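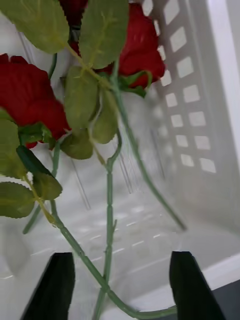
Robot Kits / Data Cards

Avum Stems: data card and plain notes

Hi, I'm Elias Saliba, and I put this set together while trying out the Avum wrist kit from Caltlow. If you're thinking of buying the kit, or you already own one and want something to train on, this is the README I wish had come in the box! Ansel Delacroix did most of the driving and I did most of the labeling (and the grumbling).

What you get

There are 292 training episodes and 32 held out for testing, so 324 in all. Each one is a single try at handling artificial flowers: pick a stem, move it, put it down. The failed tries are in there too, marked with a 0 in the outcome column. Please don't toss them, I learned more from those than from the clean ones. 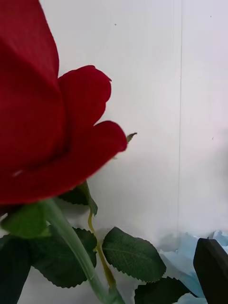
Our biggest question about the kit was how the wrist camera would hold up at close range. Caltlow sells it as a close-work camera, and for grasping I think that's fair. You do lose some sharpness when things get really near, though. With a big red bloom right up against the lens, the petal edges go a little soft while the teeth and veins on the leaves behind stay easy to read, and the fingertip only takes up a corner. I can live with that. If your model leans hard on fine petal edges, try the Astero lens (sold separately, grr) before you commit.

Setup took us some 2 hours, most of it spent on the mount. The screws are tiny and the printed guide skips a step between pages, so go by the online version. Once it was on, it stayed on, and I haven't had to redo the calibration since January.

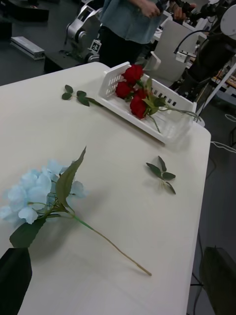
After that it was mostly a matter of getting comfortable with the speed setting. It goes from 1 to 6 and we stayed on the low end, because thin stems and fast fingers don't mix. Ansel would like me to say that 4 is fine if you're careful. I'm not convinced!

Known problems

A few labels say "stem" where they should say "sprig." I'm fixing those as I find them. The loader also chokes on folder names with spaces, and the Verstraete converter works but it's slow.

Use it for whatever you like, just keep this file with the data. If something's broken, open an issue and tell me which episode.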